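Preketti > Workshop notes > Interviews

When the jaw would not let go

Santeri Pitkänen has been running the tabletop sorting work at Preketti for two years. The task sounds simple. An operator sits or stands at a table with a gripper in each hand and puts clear plastic cups and bowls into a lined wastebasket, and the recordings are used to teach a pair of robot arms to do the same. In the autumn the work stopped for 18 days after a gripper jammed shut with an operator's finger in the linkage. We spoke to him and to the operator, Pornthip Kaewsai, about what failed and what was changed.

Kaewsai was on the afternoon shift. She had picked up a cup, carried it over the bag and eased off the trigger, and the jaws stayed closed.

"It had been sticky all week," she said. "You'd let go and it would think about it for a moment and then open. I'd got used to giving it a tap with my other hand. That day I put the left gripper down and tried to work the jaw free with my finger. It went all at once, and it closed instead of opening."

The injury was a deep pinch and a blood blister under the nail. She had it dressed on site and went home early. She says the colour of the nail bothered her more than the pain did.

Pitkänen was in the next room. "I heard her swear, and I don't hear that often. By the time I got there she had her finger out and was holding it under the tap. My first question was whether it was still stuck to anything, and my second was who else had been tapping theirs open."

Everyone had, as he found out that evening.

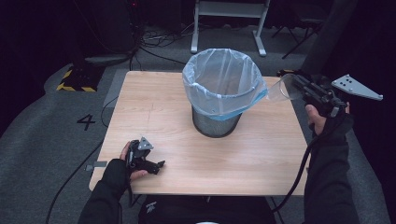

What they found in the linkage

The gripper went to Sabina Lukáč, who looks after the hardware. She took it apart the next morning and found one of the pivots dry and scored. The ring on that pivot had crept sideways and was rubbing on the arm next to it.

"The jaws are driven through short links, and every link turns on a ring," Lukáč said. "If one ring moves out of place, the two sides stop travelling together. One finger lags. The spring keeps loading up behind it, and when it finally lets go it goes wherever the load is pointing."

The unit had logged 1167 cycles since its last service. The service sheet, taken over from an older design called Vekuvel, gave no limit at all for the rings. It asked for a wipe down and a check of the cable.

"So the sheet had been followed," she said. "Every box was ticked. I ticked some of them myself."

Thin plastic made the fault harder to notice. A cup or a bowl flexes when it is squeezed, and an operator feels the plastic give and takes it for the jaw moving. Lukáč thinks a rigid object would have shown up the lag days earlier. 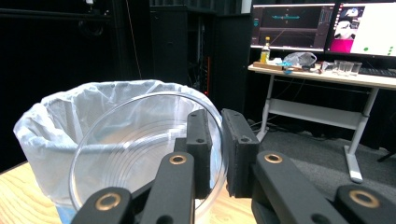 She also went back through the recordings from that week. The sticking was there in the data once she knew to look for it — a short flat stretch after each release where the trigger had moved and the fingers had not. None of the checks on the recordings looked for that. They looked for dropped objects and missing video. She threw out 75 recordings, and Pitkänen had to explain the gap to the people waiting on them.

"That was an unpleasant phone call," he said. "They asked if we could keep the ones where the cup went in anyway. I said no. If the arms learn to wait on a release, they'll wait on a release when there's nothing wrong with them."

What changed

The rings are now pinned and greased, and they are checked by hand at the start of each shift. A gripper that hesitates on release is tagged and taken off the table. There is a spare for each side. The trigger spring has been swapped for a softer one, which Kaewsai dislikes.

"It's mushy," she said. "My hand gets tired in a different place now. But I've stopped putting my fingers in it."

Pitkänen would like a guard over the links as well. The first one they tried, in October, caught on the lip of the bag and pulled the liner down into the basket, and it was taken off again the same day. Lukáč is working on a shorter one.

The operators have also been asked to report small annoyances in writing. Kaewsai says the list is already long, and that most of it is about the cable.

Contact the workshop office | © Preketti | Back to top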